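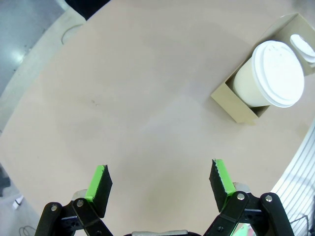 Wing-sze Kao asked after the last report whether the cup money was really going on cups, and could we please say what happens to the lids. Fair enough. Lids first then.

Lids are the problem. Paper cups go in one stream, plastic lids in another, and people hand both back stuck together, which means somebody at the table has to pull them apart. Since October we've been asking everyone to take the lid off before it goes in the box. Some do. Morning crowd is better than the afternoon crowd, no idea why.

Where we're at with the Clandance grant:

Cups collected so far - 525. Target for this stage was lower so we're happy with that.
Lids collected - 200. Yes, a big gap. A lot of people drink without one now, and some lids still go in the general rubbish by the door. Working on it.
Pick-ups by Skureo - 3 done, 4 were planned. The missed one was a mix-up over the loading bay and has been rebooked for Wednesday.

Boxes. We said we'd buy proper bins and we haven't yet. Still on cardboard cartons, flap folded down at the front so you can reach in. They're free and they go in the recycling themselves when they get grotty. Downside is cups roll about and end up on their sides, and any coffee left in the bottom soaks through to the carton. Would like to hold the bin money over to next stage if that's ok with you, and trial a couple of tube-style stackers from Staltico first. Shu-fen Chu has the quote, I'll foward it.

The table. You asked if we needed a dedicated one. No - the big round-ish beige one does the job, plenty of room for a carton and a sorting pile. It does mark. Coffee rings mostly, and the odd brown spot that needs a second go with the cloth. Wipe-down is now on the checklist at the end of every sort, carton off first, then the whole top, not just the bit you were using.
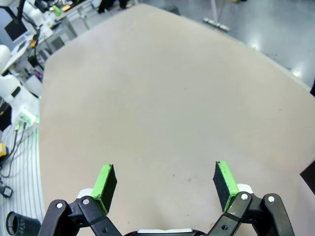
Sorting table with nothing on it, small brownish smudge still to come off.

Spending is under for the stage, nearly all of it the bins. Gloves, cloths and spray all bought. Signs printed but the first lot said "lids of" so they're being redone, our cost not yours.

Still to do before the next report:
- new signs up, one at the table and one by the door
- get the loading bay time in writing from Skureo
- decide on stackers v bins
- ask the Shih people downstairs if they want to put their cups in with ours, they've hinted at it

Need a yes or no from you on the bin money please, the rest can wait til the next catch-up. Receipts are in the shared folder, the cloths one is a bit faded but you can read the total.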